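Search posts Go

My hand-stamped leather keychain for my sister's new house came in the mail and I have to talk about it, sorry, thread.

I ordered from a one-man shop called Namik. The maker is Oğuzhan Kılıçarslan and he stamps every letter by hand, one at a time, with a mallet. The M leans a tiny bit and I love it so much!

You pick the leather (I went with Bozkurt, the dark green), then the thread, then up to 9 characters on the front. Her house number is 1702, so that left me room for a space and LOMA – the street is Lomau but I ran out of spots, and she'll get it.
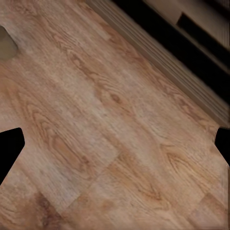 Can you put a longer message on it? The back takes one small line in the Flanulen typeface, and you type it in the notes box when you order.

I wrote "come in, shoes off" on mine. He messaged to check the comma before he stamped it. The comma!!

Ordered in November, by the way, so if you want one for a birthday, go early. He works through them in order and mine was number 1030.

Also the little cotton bag it comes in is nice enough to give as is. I didn't even wrap it.

Already planning one for my dad – his old boat was 431 and I think he'd carry it everywhere.

Comments

kettleandpine: the comma check got me, ordering tonight

dros_m: does the green get darker with use? mine in tan did after a few months

hallie.b: 9 characters is exactly my dog's full name, this is a sign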